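Melamine trays going dull - worth keeping?
Forum: Kitchen and Home > Small Items

fernbank40
I've had a set of Brustari trays for a few years and the surface has gone chalky where mugs get put down. They've been through the dishwasher most days. Is there any way to bring the shine back, or do I just bin them?

Postie_Lane
Bin them, in my view. Once the top layer is worn it stains with tea and you never get it out. I went through two Yadav ones like that.

marrowfat
Disagree. Dull isn't the same as worn through. Make a paste of bicarb and water, leave it for 40 minutes, wipe with a soft cloth. No scouring pads. It won't bring the shine back but the tea marks should lift. Then keep them out of the dishwasher.
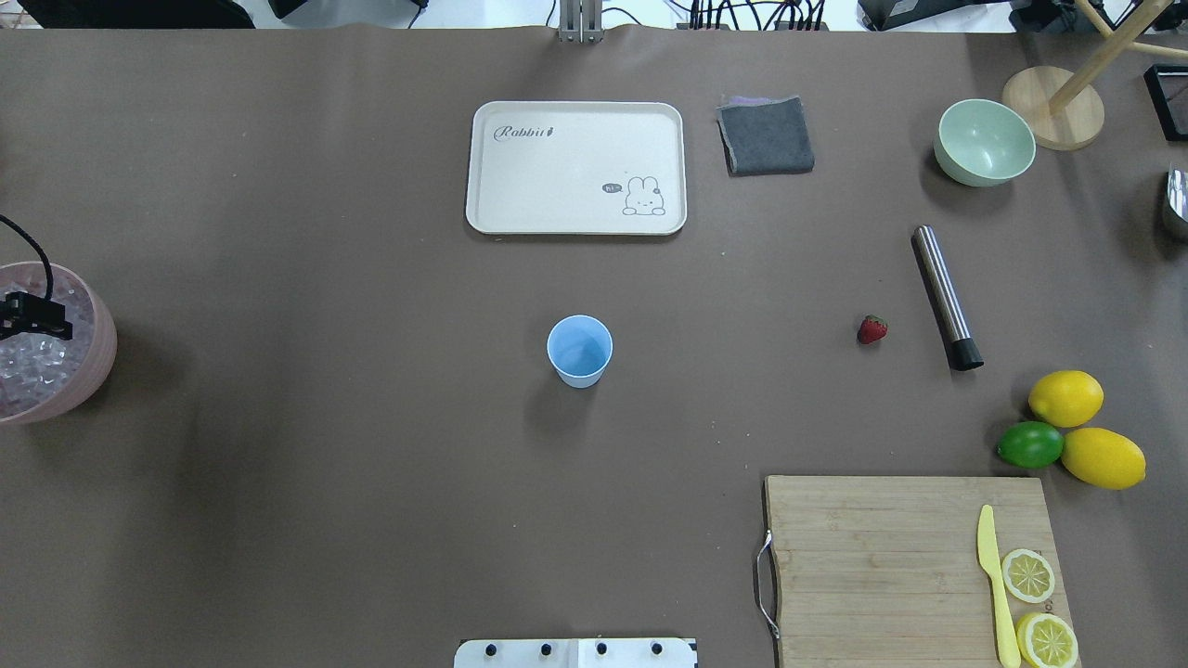 Pale trays are the ones people give up on too early. Tea shows on them long before the surface has gone. The off-white one with the rabbit on it gets washed by hand with ordinary washing-up liquid, and I go lightly over the lettering as I don't trust any print to stand up to rubbing. The raised rim needs an old toothbrush now and then.

Postie_Lane
Toothbrush for a tray. Life's too short. Stunton market had them for next to nothing last time I went.

fernbank40
I'd still like to save these if I can, they were a present. Is the bicarb safe on a patterned one?

quillet
Try it on the underside first. I used it on a Rerkmont tray with a flower border and the border went patchy. Plain ones were fine.

marrowfat
Fair point, I should have said that. Plain parts only, and rinse it well.

fernbank40
Did the plain corner of one on Wednesday. Tea ring has gone, still chalky. I'll do the rest at the weekend.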